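Bunting Water Filter, Clinic Size

I'm Glenys, and I've been sending these filters out to village clinics long enough to have opinions! The Bunting is the one I keep coming back to. It sits on a shelf, it doesn't need power, and the tap is big enough to fill a bucket under (the old Sesau model drove me crazy on that one).

One cartridge is good for 2000 gallons, and you can swap it by hand. 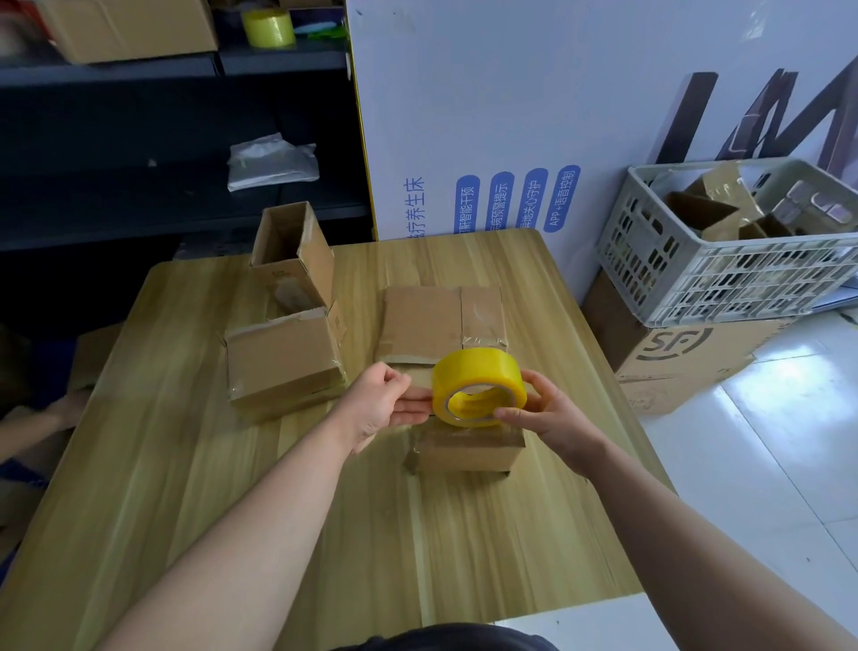
Yellow packing tape and a small cardboard box on the table.

The filter is $159 with 4 spare washers. Cartridges are sold separately, and please order one up front if you're shipping overseas, customs can be slow.

Buying for a mission team or a health program? Email Barry Clegg and he'll work out a group price for you.

Not for salt water.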